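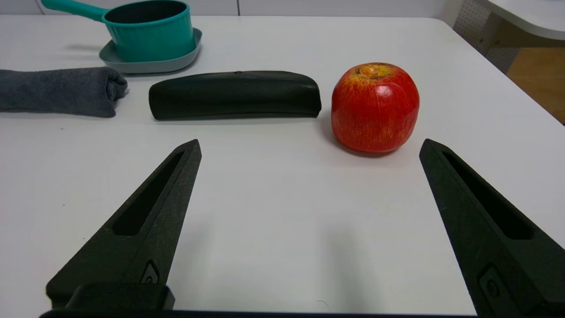

3.2 Objects on the table

7 min read

Figure 2. The white table during a sorting session, with a red apple and a long black case-like object among the things laid out.

The sorting task was done on a plain white table, same one throughout. We wanted everyday things, the sort that pile up on a kitchen side or by the front door, and we wanted them mixed. Fruit next to stationery, that kind of thing. Participants (n = 40) came from two housing blocks, Puvley and Motano, and were asked to put the objects into groups "however makes sense to you". No labels given, no right answer. Each had 20 minutes, most finished well before.

The apple was kept in the set after the March pilot. It is bright red with a bit of yellow, greenish round the stem, and has a shine to it. Pilot participants at Habte asked if they could eat it, which we took as a good sign that it would be grouped as food. Mostly it was. A few people put it with other red things, and one made a pile called "desk" and put the apple there, on the grounds that she always has one at work.

The black object gave more trouble. Long, rounded at the ends, lies flat on its side. Depending on who you asked it was a glasses case or a pencil case, or some sort of bolster. We did not correct anyone. Mersha argued for dropping it, Barrios for keeping it, and it stayed in becuase unclear objects are exactly what people have to deal with when tidying at home. Names given by participants were written down as spoken and coded afterwards (see 3.4).

Layout. Objects went out in a loose row across the middle, front part of the table left clear so there was room to move things about. Spacing not measured. In the earlier Vaditz study everything was set out on a grid and people tended to just keep the grid, moving one or two items and stopping. With the loose row they moved alot more.

Sessions ended Jun 26, 2018. Groupings were copied down by hand before the table was cleared for the next person.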